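Minutes of the Turnholm Foreign Investors' Forum
October 11, 2026
Chair: Rostam Salehi

1. Business climate
A really encouraging round of updates! Pumley has its new heat exchanger line running and orders are up 8 per cent on last year. Kyriakidis got its import licence renewed in five working days (it was some 30 last time) and the members were full of praise for the one-stop desk at the district office.

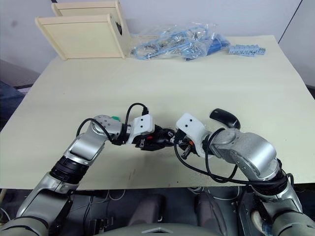 Drerska is keen to move its regional purchasing team to Turnholm and has two sites in mind, both near the rail depot. Members with leases there offered to share what they pay. Very generous, and gladly accepted.

2. Customs
The online filing trial goes on until February. Pumley still finds the tariff code search slow. Rostam to raise it with the district office and send round the reply.

3. Training grants
Lots of interest in this one. The form is much shorter than before and Kyriakidis will pass on its completed copy as a guide. 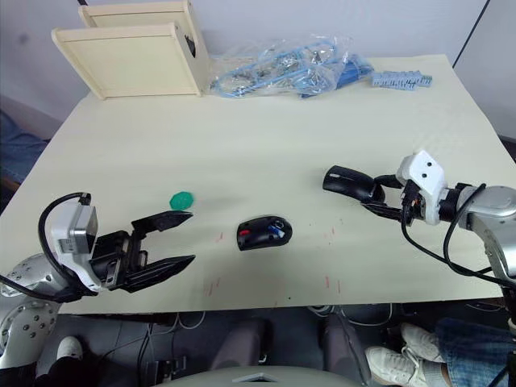 Table with two robot arms

4. Any other business
Drerska offered to host the next meeting. Warmly agreed.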